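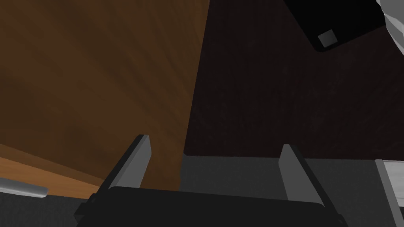

Skekard Simulation Service: Frequently Asked Questions

Fleltbridge Robotics Software Office
Last revised September 8, 2019

General

What is Skekard?
Skekard is the simulation environment maintained by the Fleltbridge Robotics Software Office. It allows users to test control, perception and planning software for two-armed robots in furnished indoor scenes before requesting time on physical equipment. It is made up of a physics server, a renderer, the Caldeira motion planner and the Plonero scene tools. Each part may be installed separately, but the versions must match.

Who may use the service?
All staff and registered students may use it. Outside partners may apply through the project lead of the group with which they are working. Accounts for partners are valid for one academic year and must be renewed each January.

Does Skekard replace testing on hardware?
No. A controller that has passed every test in Skekard must still go through the safety review before it is run on a robot. The review form asks for the scene names and random seeds used, so please keep them.

Installation and Accounts

Which operating systems are supported?
Linux is supported in full. The Plonero scene editor also runs on Windows, but the physics server does not.

How many sessions may I run at once?
Each account may run 2 sessions on the shared server. Additional sessions are placed in the queue and start in the order received. Group leads who need a larger allowance before a deadline should write to us at least 9 working days in advance.

My session closed without an error message. What happened?
In most cases the session reached its step limit. An episode may run for up to 3000 control steps, after which the server writes the log and ends the session. The limit can be lowered in the session file but cannot be raised by the user.

Cameras and Perception

Which camera views are available?
A head view and one view for each wrist. All views are written with the same simulation time stamp. The wrist views are mounted behind the gripper, and the fingers therefore take up part of the picture at all times. Perception code must allow for this. A self-mask is provided for each wrist view and is updated from the joint state at every step, including when the fingers are fully open.

My depth filter removes the fingers but also removes part of the table. How can I correct this?
The usual cause is a mask margin that is too wide. The default margin was chosen for noisy depth data and is larger than most users need. Reduce it in small amounts and compare the filtered cloud with the raw one after each change.

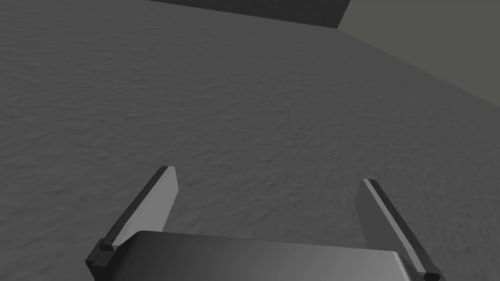 If the problem remains, check that the mask and the depth data carry the same time stamp. A mask that lags by even a single step will leave a thin band of false points along one side of each finger and cut away real surface on the other. The log viewer marks such mismatches in the timing column.

Why does feature matching fail when the wrist view is close to a plain surface?
Large gray surfaces with fine, even speckling offer very little for a matcher to hold on to, as one patch looks much like the next. We recommend that pose tracking use joint readings as the main source and visual matching as a correction only. The tracker reports a confidence value, and corrections below the threshold are ignored.

Are objects labeled for training?
Yes. Label output is turned off by default to save disk space. When it is enabled, the renderer writes an object mask next to each color picture. The current object library holds 182 labeled items. Items added by users are given a temporary label until they have been checked by the office.

Scenes and Planning

How is a scene described?
A Plonero scene file lists the room surfaces, the furniture and the loose items, each with a position and a collision shape. The scene checker should be run before the file is uploaded. It reports overlapping shapes, missing textures and items with no contact beneath them. The last of these is a warning only – it does not stop the scene from loading, and the item will stay where the file places it if it is marked as fixed.

How does Caldeira handle items standing on furniture?
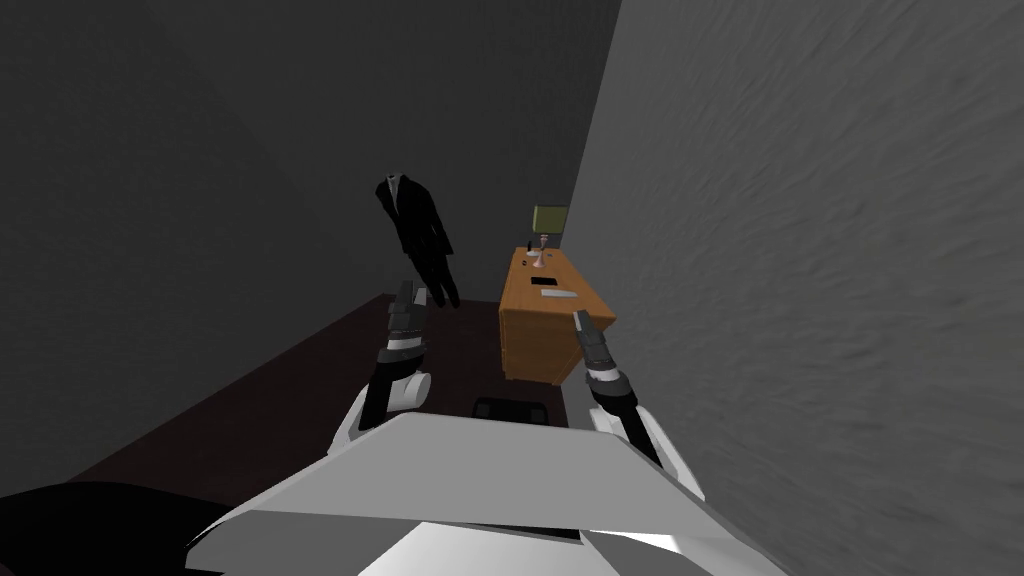
Caldeira gives each loose item its own collision shape and its own clearance value. Furniture is treated as fixed unless the scene file states otherwise. The clearance value matters most where tall and flat items share a surface. The wooden cabinet is a good case: the lamp with the green shade stands near the back of the top, while a black rectangular item and a light gray one lie flat closer to the front edge. A single clearance value large enough to protect the lamp shade can leave the planner with no valid approach to the flat items. We therefore advise a generous value for lamps and similar tall items and a small value for anything lying flat.

The planner reports "start state in collision" although the arms are clear. Why?
Please confirm that the robot model in the session file matches the one loaded by the server. An older model with a wider torso shape will report contact at the shoulders even when the arms are at rest. If the models match, open the collision view and look for a loose item close to the base. Low objects on the floor are easily overlooked in the head view when the torso or an arm blocks part of them.

Can both arms be planned together?
Yes. Joint planning for both arms is available but slower than planning each arm in turn. Where the arms work on separate pieces of furniture, planning in turn is normally sufficient. Where their paths may cross, joint planning is required by the safety review.

Support

Where should errors be reported?
Errors should be reported through the issue form on the service page. Please attach the session file, the scene file and the log. Reports without a log are returned to the sender.

Whom should I contact about scene approval?
Scene approval is handled by Kátia Fagundes, Plonero scene library. Scenes submitted for shared use are normally reviewed in the order received. Scenes kept in a private folder do not need approval.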